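Section 4 - Starting the shift with the bagged produce arm

For packers and shift leads at Grikanstead. Read before your first solo shift on the Flistel arm. If you've only worked the old hand line, read 4.3 twice.

4.1 Before you switch on

1. Sign on at the Flistel screen with your own code. Not the shift lead's.
2. Check the bench is wiped down. Marble pattern top marks easily, no scourers.
3. Fingers fully open at rest. If not, press HOME and stand back.
4. Choose the job: BAGGED, LOOSE or TRAY. Wrong job = wrong grip force.

Caution: hands out of the bench area once the beacon goes amber. Reaching in stops the arm and the whole Dulmont side with it.

4.2 Running bagged fruit

1. Put the bag down flat, one at a time.
2. Step behind the yellow line, press START.
3. Watch the first 2 picks on the wrist view. After that you can leave it and go to labels.
4. If it misses, let it retry. Still no good, press HOLD and move the bag by hand.

Note: weight limit is 3,000 g per pick, bag included. Heavier goes to the hand bench.

Pineapples want extra attention. Creased film hides the crown, and shiny creases throw the depth reading off. Turn the bag so the body of the fruit shows, then re-start.
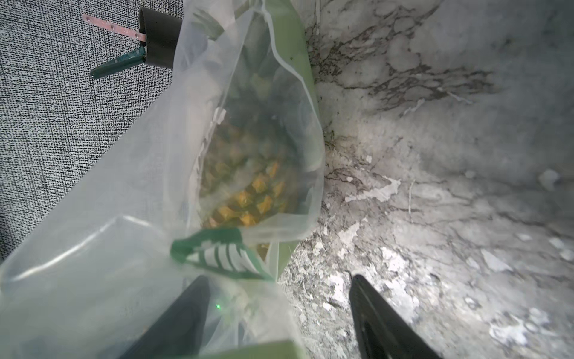 Noel Macaraeg

Wrist view on a bagged pineapple. Fingers apart, bag between them at the lower end, striped handle piece showing. Check the handle on your own screen before you press GRIP - fingers go on the fruit, never the handle.

4.3 What changes for you

Lifting drops off, checking goes up. Packers now rotate every 60 minutes between arm, labels and hand bench, so your wrists get a rest but you do need to know all three. Breaks stay where they were. Pick rate on the screen belongs to the arm, it is not used for your reveiw.

Jams, tears, odd noises: HOLD first, then call Innes on the floor phone. Don't clear it yourself, even if you've done it before. Log it under FAULTS befor sign-off, colour code red if the bag split.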